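Marnance Opens Second Parts Distribution Center in Escobar

Print this page | E-mail this page

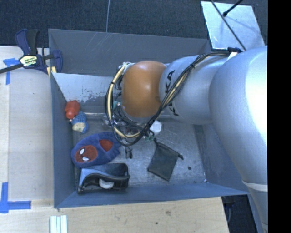
A KUKA arm over a gray metal bin.

ESCOBAR, 02/09/2025 - Marnance, a supplier of replacement parts for home heating systems, has opened a second distribution center in Escobar. The site will handle orders from independent repair shops and small installers, who until now were served from the company's warehouse in Brokach.

The new center employs 26 people and has 7 loading docks. It stocks valves, pumps, thermostats and burner parts, including parts for older furnaces that their makers no longer support. Orders placed before 2 p.m. will ship the same day.

"Our customers are mostly small shops, and in the cold months a missing valve means a family without heat," said Darlene Cormier, president of Marnance. "They asked us for shorter waits and later cutoff times. The Escobar site gives them both."

Marnance will also extend its return period to 30 days for all unopened parts. The change applies to orders from either location, and customers do not need to open a new account.

Maxence Chauvin, who managed the Brokach warehouse, has been named director of the Escobar center. Etelka Rácz takes over his former position.

A trade counter for walk-in customers is planned for November - hours will be posted at the site and sent to account holders by mail. The counter will carry the most commonly ordered parts, and staff will help customers match older part numbers with current ones.

Customers with open orders do not need to take any action. Existing price lists remain in effect through the end of the year.

Media contact: Dorian Collet, Marnance Communications

Print | E-mail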